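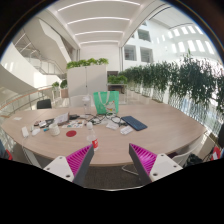
Twice a year I walk through the Brunside building with a clipboard and a pen that's running dry, and I check it for anything that could hurt somebody. Trips and falls are what I care about most, so the meeting room always goes first. It has the big oval table in pale wood, and a table with no corners is a gift to anyone who has ever taken one in the hip! Floors are another story. There's a thin white cable looped on the dark gray carpet under that table, and a cable like that is item 1 on my list every single time. My comments are typed up under each item the way I said them out loud, more or less, so bear with me.

Brunside, ground floor and stairs
Walk-through: September 5, 2018
Checked by: Birdie Villanueva
Copy to: Zdenka Hodžić, Hrvoje Popescu

1. Cables off walkways and out from under feet
Needs work. Meeting room, see above. I'd like it clipped up to the underside of the table or run along the wall. Hrvoje, you have the bag of clips from April (I hope you have the bag of clips from April).

2. Carpet and floor edges flat, no curling
OK in the meeting room and the front office. Not OK at the kitchen door, where the metal strip has lifted on the left side. I pushed it down with my foot and it popped right back up. Two screws would do it.

3. Exits clear and doors open all the way
Front door OK. Back door opens, but it sticks and you have to put your shoulder into it, and I'm not a small woman. Zdenka, please get somebody to plane the bottom. Until then I'm marking it as a fail, sorry!

4. Exit signs lit
All lit. The one over the stairs buzzes. It has buzzed as long as I've worked here.

5. Fire extinguishers charged, tagged, and on their hooks
Kitchen and hallway both in the green. The copy room one was sitting on the floor behind the recycling. I hung it back up. If it's in your way, tell me and we'll move the hook.

6. Smoke alarms tested
Pressed every button, got a beep from every one except the alarm outside the supply closet. Changed the battery, still nothing. New alarm needed, and I want that one done this week.

7. Stairs: handrail tight, treads sound, light working
Handrail is solid now, thank you Ákos Kiss for fixing it on your lunch break. Tread 10 from the bottom has a loose nosing. Light at the landing takes a good long moment to come on, so go slow up there in the evening.

8. Kitchen
Toaster crumbs, again. I emptied the tray over the sink and I won't say what I thought. Kettle cord is fine. Please don't plug the space heater into the same power strip as the microwave, even in winter, even for a minute.

9. First aid kit stocked
Plenty of bandages, no burn gel, and the eye wash is out of date. Mateja Obradović is ordering from Trevska and asked for one list, so send her yours before she puts the order in.

10. Shelving secure
The tall unit in the supply closet is anchored. Boxes of paper belong on the bottom shelf, and I moved two down myself and felt it the next day.

11. Outside steps and parking lot
Steps OK. Pothole by space 19 is bigger than it was in April. I put a cone in it.

Still open from last time: items 2 and 9. I'll come back and look at the back door and the new alarm once Zdenka tells me they're done. Anything I missed, leave a note in my tray.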